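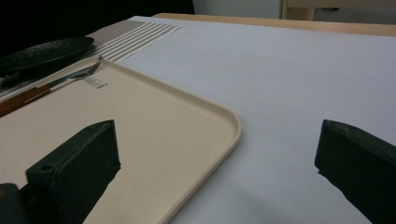
Sita Handle Oil is made for wooden handles of knives, forks and kitchen tools. It goes into the grain slowly and brings back the color of wood that became gray from washing. A fork with metal tines and a brown wooden handle, like the one lying on the beige tray, needs only a few drops. The oil has no smell and no dye. Item number 472.

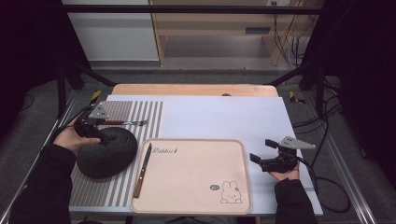
Mansour Household Goods – Wood Care Department

Wash the handle by hand and let it dry overnight. Put the oil on with a soft cloth, wait 15 minutes and wipe off what remains. Very dry wood can take three coats. After the last coat please leave the handle for eight hours before you use it. Do not put it in the dishwasher afterwards, the hot water will take the oil out again.

The bottle should stand in a dark cupboard. In December we send it with extra wrapping, and if it looks cloudy from the cold, it will become clear again in a warm room.
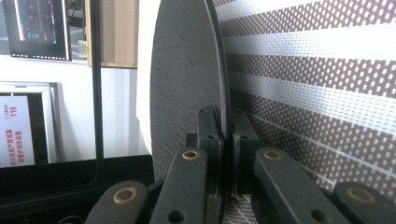
Brown material with white dots and bands

The oil is also sold in our shops in Drarkemard and Citidgate.
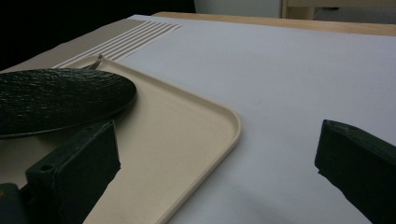 One customer wrote to us that the oil worked well on her bread knife, but the first coat stayed sticky until she wiped it a second time. We have added this to the leaflet.

Last updated: September 2021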